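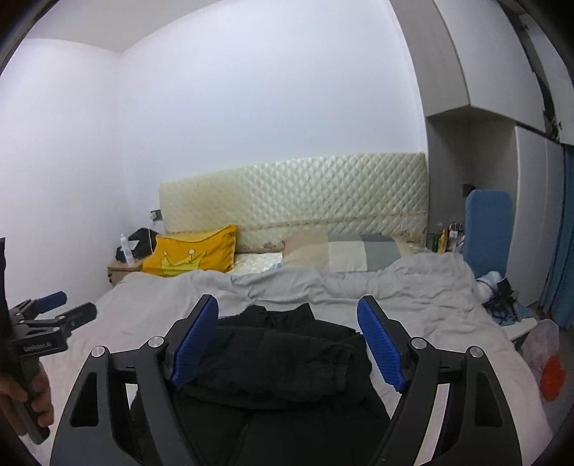
*Dark clothing on an unmade bed with a tufted headboard.*

**Bed sorting** is the household practice of putting clothes on a bed in order to fold them, match them, or decide where they should go. It is found wherever people have both a bed and more clothes than table space. Advice writers often present it as a method, sometimes with rules and a name, although most of the people who do it seem to have picked it up without being taught. Claims that it saves time or leads to a neater home are common and poorly supported.

## Terms

The phrase "bed sorting" appears mainly in home advice writing. Other names include *bed folding*, *the bed pile*, and, in older guides, *laying out*. The last of these is a source of confusion. Laying out can also mean setting out a single outfit for the next day, a different habit with a different purpose. Some writers treat the two as one and then credit bed sorting with benefits, such as a calmer morning, that belong to the other.

A *standing pile* is a heap of clothes that stays on the bed, or moves between the bed and a chair, for longer than it takes to fold it. Whether a standing pile counts as bed sorting is disputed. Lamisi Dogbe, in the household handbook *The Drunden Home Book*, says it does not, and calls it "storage by default." That position is convenient for a defender of the method, as it removes most of the failures from the count.

## Practice

In its usual form, clean clothes are brought to the bed and put down in one heap near the foot, where a person standing can reach them. Items are taken from the heap one at a time, folded, and placed in groups higher up the mattress. The groups may be by owner, by kind of garment, or by the drawer they are going to. When the heap is gone, the groups are carried away.

Written guides add further steps. Many say the bed must be made first. The reasons given vary: a flat cover makes folding easier, a made bed looks better, or the act of making it "sets the tone." Only the first can be checked with any ease, and it is partly true. A shirt folded on a bunched duvet tends to take on the shape of what is under it, and small things such as socks slide into the creases. For trousers and other heavy garments the difference is slight. People who fold against the chest or in the air, using the bed only to hold the finished stacks, lose little by leaving the duvet as it is.

Pillows are normally left at the head of the bed. Some guides ask for them to be taken off to gain space, but on a double bed the space gained is seldom needed for one load of washing.

## Dark clothing

Black and other dark garments are often named as a special case. They are hard to tell apart in a heap, particularly in the evening under a ceiling light, and two pairs of black trousers may have to be unfolded before it is clear whose they are. A pale bed cover helps with finding the edges of the heap but does nothing for the garments inside it.

The common advice is to sort dark clothes in daylight, or to turn each item so that the label faces up. A stricter version, found in the Drunden book, has dark clothes folded on their own after everything else. Dogbe gives no reason for the order except that they are "the slow ones," and it could as easily be argued that slow work should come first.

Lint is the other usual complaint. Dark fabric picks up fibers from blankets and from some duvet covers, and a pile left overnight will pick up more. Spreading a sheet under the clothes is widely recommended. A cotton sheet fresh from the dryer may carry lint of its own, a point the guides tend to pass over.

## The bed as a work surface

Beds are lower than tables and counters, and a mattress gives under pressure. Both facts count against them. Standing at the foot of a bed means bending forward to fold, and people with back trouble are often told to kneel, sit, or use a table. An ironing board set to waist height is a better surface for a small load, though it holds very few finished stacks.

What a bed offers is area. It is usually the largest clear surface in the home, and in a small apartment it may be the only one. It is also often close to the drawers and closets where clothes are kept. These two advantages explain most of the practice's popularity. Explanations that appeal to the restful mood of the bedroom, or to the idea that people work better among soft things, should be treated with caution.

The headboard plays no part in sorting, although it is sometimes mentioned in connection with dust. Quilted and tufted headboards have seams and hollows that collect it, and clothes stacked against one may need brushing off. Stacks kept to the middle of the mattress avoid the problem.

## Claimed benefits

The best-known argument for bed sorting is that it forces the job to be finished, on the grounds that a person cannot go to sleep until the bed is clear. Almost every guide repeats it. It assumes that an unfinished pile will be put away. In practice it may be pushed to one side, dropped on a chair, or returned to the basket, and anyone who shares a bed can simply leave it on the other person's half until that person objects.

The figure most often quoted comes from a home survey in Grirkcombe, organized by the columnist Constanza Zapata, which asked readers to keep a laundry diary for 30 days. Of the 56 diaries sent back, most reported that clothes sorted on the bed were put away the same day. Zapata described the result as "the end of the chair." The survey had no comparison group, its diarists were readers who already liked her column, and "put away" was left for each of them to define. A later piece in the same column mentioned that some 60 diaries had been handed out and not returned. No attempt was made to find out what had become of those readers or their clothes.

Speed is claimed less often and with less confidence. The Drunden book says that a full load can be folded on a bed in the length of a radio program, without saying which program.

## Objections

Hygiene is the objection raised most. Clean clothes laid on a bed touch bedding that has been slept in, and clothes that have been worn outdoors leave dirt on it. The second concern is the stronger one, and many households keep worn clothes off the bed for that reason. The first depends on how recently the bedding was changed, and people who raise it are often willing to sleep in the same bedding for another week.

A more practical objection is that sorting on the bed ties up the bedroom. A shift worker who sleeps until 2 in the afternoon cannot share the arrangement with someone who folds in the morning. Guides written in Grudthorpe and Ledesma, where homes with one bedroom are common, suggest folding over the top of the dryer or on a board laid across two chairs.

## See also

- Capsule wardrobe
- Clothes valet
- Laundry basket
- Linen closet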